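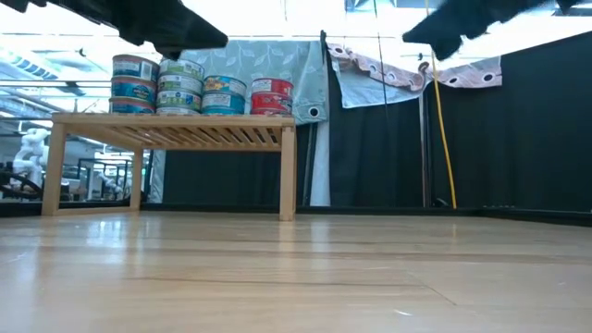 Window light on the bench, f/4, straight out of camera

Thread: Falleo clip-on viewfinder -- first two weeks

viljat
Posted 26 November 2025

So I finally caved and bought the Falleo electronic finder, the tilting one, and I am completely smitten! I've been shooting at arm's length off the rear screen for years and telling myself it was fine. It wasn't fine. With the finder up against my eye I can see where the focus plane sits, and I've stopped chopping the tops off things.

I paid $427 from Grewal, with the eyecup thrown in. It slides into the hot shoe and the camera picks it up straight away. The tilt is my favourite part -- I can put the camera on a beanbag and look down into it like an old waist-level.

Happy to answer questions. I have a lot of feelings about this thing.

kauko_k
$427 is more than I paid for my whole camera second-hand. You also lose the hot shoe, so no flash and no mic while it's on. That rules it out for me straight away.

viljat
Fair point about the shoe! I hardly ever use flash, so I haven't missed it. If you do a lot of indoor parties it would drive you up the wall.

NataLoP
Does it black out between frames? I tried the older Trestadon one in a shop in August and it felt like watching a slide show.

viljat
A tiny flicker on single shots. On burst you notice it more, and I wouldn't want to follow a bird with it. For slow stuff it's lovely. The colour is a bit cooler than my rear screen, and I've nudged it two steps warmer in the menu, which is buried under Display > Accessory > Finder in case anyone is hunting for it.

seija.k
I've had the same one since winter and I agree with nearly all of this, but can we talk about the dioptre wheel? It moves every single time it goes in the bag. I've got a scrap of gaffer tape on mine.

viljat
Yes!! The wheel! I thought it was my eyes.

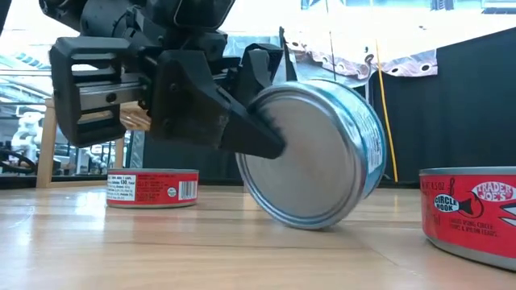 Manual focus is where I've had the most fun with it. I turn peaking off, hit magnify, and roll the ring back and forth until the detail snaps in, and through the finder I can do it in bright light where the rear screen is hopeless. Black on black is the hard one for any finder, and the matte gripper parts in that shot are all dark housings with a dull silver rail through the middle. I put the magnify box on the little bolt heads along the rail and went from there. On the rear screen I'd have been guessing. The tuna can lid is handy too, a flat silver surface you can check your highlights against.

kauko_k
You can do all that with a $30 loupe over the screen. I've done it for years. No battery drain either.

seija.k
A loupe doesn't tilt, Kauko.

kauko_k
My neck tilts.

parvaneh_t
Has anyone measured the battery drain? I shoot markets in Wisville most weekends and I'm out from breakfast until mid-afternoon. I don't want to carry four batteries just for a finder.

viljat
I haven't done a proper test, but I got 509 frames on one charge last Saturday with the finder on the whole time and the rear screen switched off. That was with auto power-down set to one minute.

NataLoP
That's better than I expected. I'm still torn. For $1,150 I could get the newer body with a finder built in and keep the shoe free.

kauko_k
That's what I'd do. Or save up for the $1,999 kit with the fast zoom and be done with it.

viljat
If you're due for a new body anyway, go that way, no argument from me. I love my little camera and I wanted to keep it. The built-in one on that body doesn't tilt though, so have a go of both if your shop has them out on the counter.

parvaneh_t
Does the eyecup work with glasses? Mine are fairly thick.

seija.k
I wear glasses. The corners go a bit soft unless you push right in, and the rubber leaves smudges. Folding the cup back helps.

NataLoP
Going to Grewal on Friday to try it. Will report back, probably poorer.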